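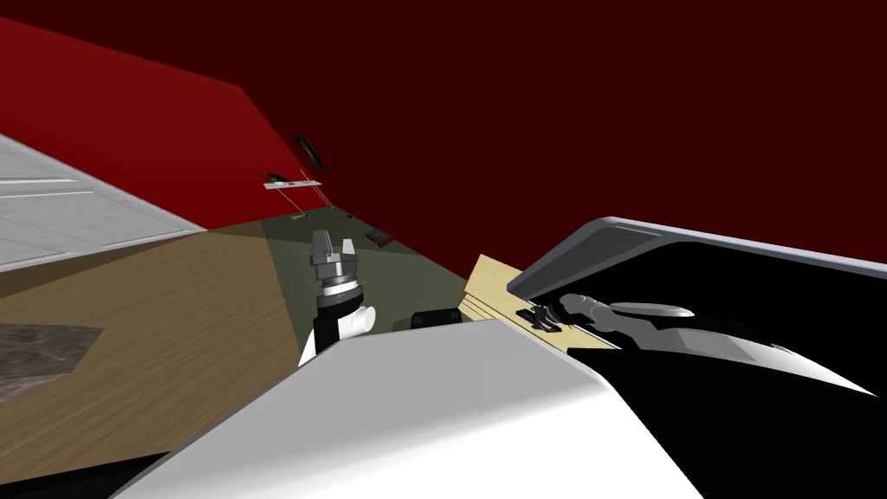 Simulator view, tilted. Gripper of one arm near the middle, second arm close at the right, wooden board with the small dark clip.

Ticket 122
Project: Rivera, two-arm cell (simulation)
Component: Flester rule checker, used with Flatetti scenes
Opened: October 2025
Priority: normal, but please see the last entry
Status: waiting for reply

Summary
The separation rule between the two arms gives "pass" for runs where I believe it should give "fail". Our cell rules ask for a minimum distance of 20 mm between any part of one arm and any part of the other arm, at every step of the run. The checker seems to follow this only for the grippers and the wrists.

What I expected
Rule 3 of the Rivera cell rules says "any part", and I understand this to include the covers. So if the outer shell of one arm comes too near to the gripper of the other, the run must be marked as failed and kept out of the approved set.

What happens
The run is marked as passed. The report gives the smallest distance, and this distance is always larger than what I measure by hand in the scene. In the worst run I measured 4 mm between a cover and a finger. The report had no warning for it.

Log

Entry 1
I repeated the worst run three times with the same seed. The result is the same each time, so I do not think it is a timing problem. I also restarted the checker between runs to be sure that no old data stays in the memory.

Entry 2
Checked the version of the rule file. It is the one from July, as it should be. I compared it line by line with the paper copy of the cell rules. The text is correct. The minimum distance is correct. The unit is millimetres in both.

Entry 3
Changed the minimum distance to a very large value, only on my own copy. Now nearly every run fails, and the report says which pair of parts was too close. In all these reports the pair is wrist and wrist, or finger and wrist, or finger and finger. A cover is never named. This made me look at the list of parts and leave the numbers alone.

Entry 4
I opened the list of parts which the checker reads from the Flatetti scene. Each arm has two groups of shapes. One group is for drawing and the other is for contact. The covers are in the drawing group but they are missing in the contact group for both arms. The checker reads only the contact group. So for the checker the arm is thinner than what we see on the screen.

I am not certain if this is a fault in the arm model or a decision from the person who made it. Thin contact shapes make the simulation faster, I know this. But then the rule and the model do not speak about the same arm, and the word "passed" in the report is misleading for whoever reads it later.

Entry 5
Reply from Batau support, copied here for the record: "The checker uses contact shapes by design. Please add the missing shapes to your model, or raise the minimum distance to cover the difference."

I would prefer not to take the second way. If we raise the distance, then the fingers also need the bigger distance, and some of our tasks ask the two grippers to work near to each other. We would get many false failures, and people would start to switch the rule off. We had this situation already with the table rule, and it took a long time until everybody had it on again.

Entry 6
Added simple contact shapes for the covers on one arm only, as a test. I used capsules, a little larger than the real cover. The worst run fails now, with the correct pair of parts in the report. The other runs which I suspected fail also.

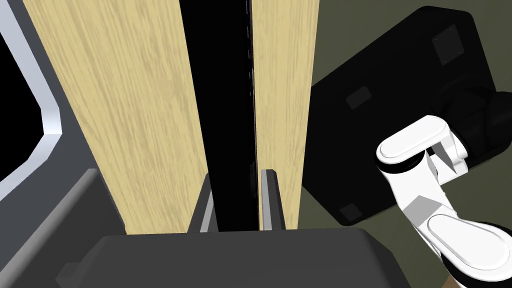

After this I did the same for the second arm. Here I had one difficulty: the new shape of the upper cover overlaps with the shape of the next link when the elbow is bent strongly. The simulator took this as a contact of the arm with itself and the arm began to shake. I excluded this one pair, neighbour with neighbour, and wrote the reason in the comment of the model file. Our rules allow an exclusion only for parts which are joined directly, and only with a written reason. Both are fulfilled.

Entry 7
Ran the full set again overnight, 2,000 runs, with the corrected models. The speed went down a little but I find it acceptable. More runs fail on Rule 3 than before, as I expected. I did not delete the old reports. I moved them to the folder "superseded" so one can compare.

Entry 8
One more observation, perhaps for a separate ticket. The fixtures have the same weakness. The board has a contact shape, but the clip on it has none. The rule for fixtures says that an arm may touch a fixture only in the grasp phase. A finger can go through the clip in any phase and the checker is silent. I have not changed anything there yet.

Proposal for the cell rules
Please consider to add these points to the section on models:
Every part that is drawn on an arm or a fixture has a contact shape, or is named in a list of exceptions with a reason.
The contact shape is never smaller than the drawn part.
The checker report prints the list of parts it has tested, at the top, before the results.
When a model file is changed, all approved runs made with the old file go back to "not reviewed".

The last point will make extra work, I am aware of it. Still I think an approval belongs to one version of the model and cannot be carried over to the next.

Questions to Batau support
Can Flester give a warning when a drawn part has no contact shape? An option that is off by default would be enough for us.
Is there a way to print the tested parts without the debug mode? The debug file is very long.
Does the distance in the report come from the step of the simulation or from the step of the recording? In our cell these are not the same — the recording is slower, and a short approach between two recorded steps could be lost.

Entry 9
Raised the priority of the fixtures question after talking with our team. Until it is answered, no new runs from this cell are going in the approved set. Model files with the cover shapes are attached to this ticket, together with the seed of the worst run and both reports, old and new.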